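Chapter 7
What a Price Tells You, and What It Doesn't

Every September the town of Morkside publishes its average rent, and every September people argue over it as if it settled something. Last year's figure was $3,738 for a family house. Frauke Brandes, who taught this course before me, used to ask her class who paid that amount. In 14 years she never found one.

An average can be correct and still describe no household at all. Economists know this and go on quoting averages anyway, partly from habit. I would treat any single number in a news story with suspicion until you know what went into it. 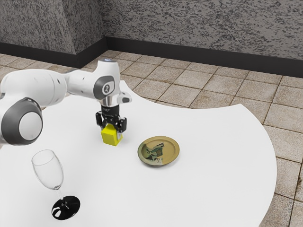

The same goes for wages. When the Golik survey claims that pay rose 9 percent, ask whose pay, and whether the people who lost their jobs were dropped from the count. Section 7.1 starts with the median.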